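Sketarance two-arm bench: where we are with the money and the plan

Progress note for the Cotham small equipment fund, May 16, 2025

Hi all,

You asked for a page or two on how the equipment side is going, so I'm going to do it the way I'd tell you over lunch and leave the spreadsheet to speak for itself (it's attached to the email, second tab, please ignore the first one, it's my old shopping list and half of it is wrong).

The short version: we're under the ceiling, we have one purchase left that I'd like to make, and one I'd like your okay to cancel. The ceiling you gave us for this phase was $2,000 for everything that isn't an arm. We've spent or committed $1,792 of it. The arms were covered by the first grant, so they don't show up in any of these numbers, and neither does the table, which came with the bench package from Bermúdez.

I should admit the spending didn't go the way I planned it back in the proposal. I had most of the money down for grippers and almost nothing for cables, mounts and power. Well! The grippers were the easy part. It's the boring stuff that eats a budget. Every time I thought we were done with cables I found another connector that didn't match, or a lead that was just too short to reach the side of the table where we wanted it. I've put all of that on one line called "connections" so you can see what it came to, and I'd suggest anyone planning a second bench start with that line and work backward.

The other surprise was how much the work surface matters. The metal table is great for bolting things to, but the ridges are a pain when you want a gripper to close on something flat. So the plan now is to work on top of a smooth board for most tasks and keep the bare table for mounting. I went back and forth between a plain white board and the marble pattern. We're going with the marble pattern for now, partly for the variety and partly (I'll own up) because I liked it. It does catch the light, so I've added a line for softer lighting to the wish list, way down at the bottom, and I'm not asking for it yet.

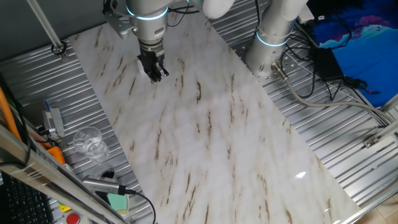
Fouad Bouazza wrote back on my draft that he was happy with the board but wanted to know why we hadn't priced a second set of gripper fingers before spending anything on the work surface, and whether a worn pair would stop the whole bench. He also asked that the spare parts line be shown separately from now on, so it can't get swallowed by something else halfway through a phase.

Fair points, both of them. On the first, I did get a price, I just got it late. Clomis quoted us $53 for a set of fingers, and I'd like to buy one set out of what's left. And yes, today a worn pair would stop whichever arm it was on. We could keep going with the other arm on one-handed tasks, but anything that needs both would have to wait for the delivery, and Clomis is quoting 17 working days. That's a long time to sit and look at a bench, so a spare set on the shelf makes sense to me. On the second, done! Spare parts has its own row now.

The one I'd like to cancel is the rolling cabinet. It was in the proposal because I assumed we'd need somewhere to lock up the grippers at night, but the room itself locks, and we've got shelves already. It hasn't been ordered and it isn't in the committed figure, so canceling it doesn't free up cash, it just means I stop asking for it. If you'd rather I kept it on the list for the next phase, say so and I will.

A few things on timing. The power and mounting orders are all paid. I'm waiting on one invoice from Bermúdez for the mounting hardware, which is counted in the committed total at the price they quoted, and I don't expect it to move. I had hoped to close the books on this phase by the end of May and I still think I can, as long as I get a yes or no on the fingers pretty soon. If it's a yes I'll order the same day.

Next phase is where I'd like a bit more of your time. I've been drafting two budgets, one where we keep this bench as it is and spend on spares and tidier cabling, and one where we start putting together a second bench from scratch. My gut says the first. We're learning so much from this one about what things really cost, and I'd hate to copy it before we've fixed what bugs us about it (the cable runs, mostly, I could talk about cable runs all day). But I know Cotham was keen on the idea of a second bench, so I'll send both versions and you can pick them apart.

What I need from you now is a yes or no on the finger set from Clomis, and a yes or no on dropping the cabinet. An email is fine for both.

Thanks again for being so patient with my spreadsheets!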